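Closard suturing stack: questions we keep getting

Last updated: October

Most of these came in by email after the Trestside open bench. A few are mine, from things I wanted to ask when I was handed the software. I maintain the planner and the replay tools, so expect more on those than on the learning side. Yaqin Kang looks after perception and corrected my answers where I had it wrong.

Is it autonomous?

Depends who is selling it to you. The planner can propose and run single steps: approach, drive the needle, wrap, pull. A person at the console picks the step, approves it and can take over at any point. I would call that supervised step execution. The word "autonomous" was in an early slide deck from Brostent and I have asked for it to be taken out.

Does it work on real patients?

No. Practice pads only. I get nervous when people jump from one to the other, and you should too. A pad doesn't breathe, and nothing in our motion model accounts for a surface that does.

What does perception have to find?

The wound line, the needle, both instrument tips and the thread. The first of those is the easy one until there is red smeared over it, at which point the segmenter likes to call the smear part of the cut. Thread is the worst. It is thin, it is dark, it throws a faint shadow that looks like more thread, and clipped pieces left on the pad are the same color as the strand you are working with.
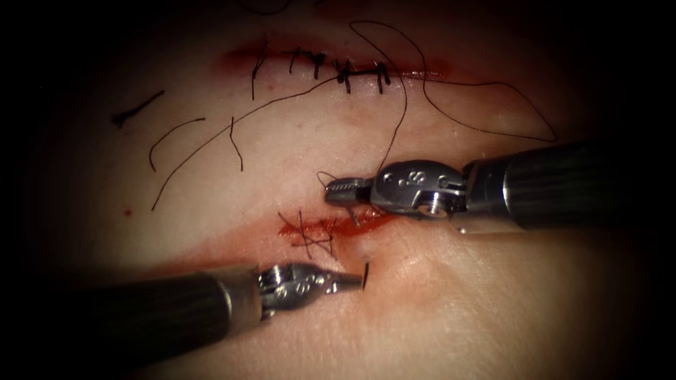 We trace thread as a curve with two ends. When the tracer meets a crossing it has to decide which branch continues, and it decides by smoothness. Smoothness is a guess. On our test set of 500 hand-labeled views it followed the correct strand all the way in 355. The failures cluster near existing knots, exactly where you would most like it to be right.

Couldn't you just clear the scraps off the pad?

For a demo, sure. Then you have a tracer that works on clean pads. We leave the loose bits in the test set on purpose.

How does the planner know a knot is tight?

It doesn't know. It has an estimate from motor current and from how far the thread end moved for a given pull. Both are poor. Cable friction in the instrument eats a lot of the signal, and a strand that has snagged somewhere gives you the same reading as a knot that has seated. The interface used to show a green check mark at this stage. I changed it to say "pull complete," and that's all it can claim.

Why use a wrist view as well as a fixed one?

The fixed view gives you the layout of the whole pad, but an instrument can easily cover the spot you care about. The wrist view gets you close to the jaws and the knot. It also puts the instrument's own body in the way, and the wound can run straight behind it.
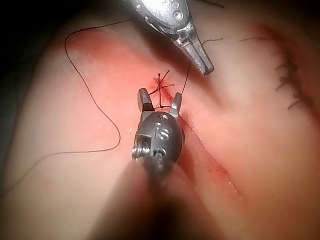 The merge step takes the tip position from whichever view reports higher confidence. I don't love this. Confidence scores from two separately trained models are not on the same scale, and we picked the weighting by hand. If the two disagree by more than a set distance, the step pauses and asks the operator. People complain about the pauses. I would rather have the complaints.

Do you learn the motions from data?

Partly. The needle drive comes from a policy trained on almost 3,000 recorded segments, all from a small group of operators with similar habits. Wrapping and pulling are still scripted. The Olivares branch replaces the wrap with a learned version, and it looks smoother. It has not beaten the script in our replays, and I won't merge it for looking smoother.

What happens when the plan goes stale?

Pulling a stitch shifts the surface, so entry points computed earlier can be wrong by the next one. The planner recomputes after every pull. It does not recompute in the middle of a needle drive, which is a real gap and is listed as issue 157.

Can I get the replay tool by itself?

Yes. It reads the synchronized video and joint logs and lets you scrub both together. It needs the calibration file from the same session. If you feed it a different one it will run without complaint and draw the overlays in the wrong place, so check the session name first. A proper warning is on my list.

When is the next release?

When the stale plan problem is either fixed or blocked with a hard stop. I was asked to promise a Friday and declined.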